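I gave up my storage unit in December. It was 7 feet deep and cost $64 a month at Larura, and I had kept it for two years after the move to Erraji. Over that time I paid more than $1,000 to hold on to boxes I never opened.

Most of it was paper and old bedding. The paper took two evenings to sort. The bedding went to the shelter on Nillus Street, which takes it until 4 p.m.
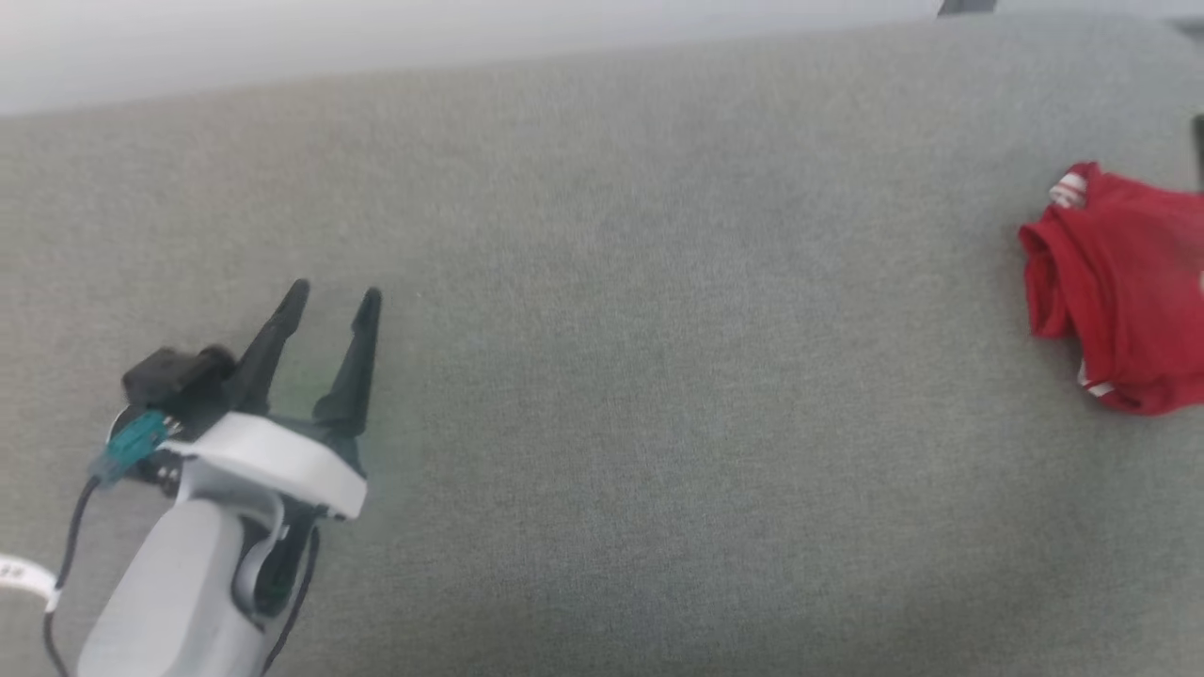
Gray fabric, close up.

I kept the lamp, my tax files and one box of letters. They fit in the hall closet once I moved the vacuum. Canceling took a phone call and a form, and they still billed me for January. I'm waiting on the refund.

We use cookies to improve your experience. Accept | Manage settings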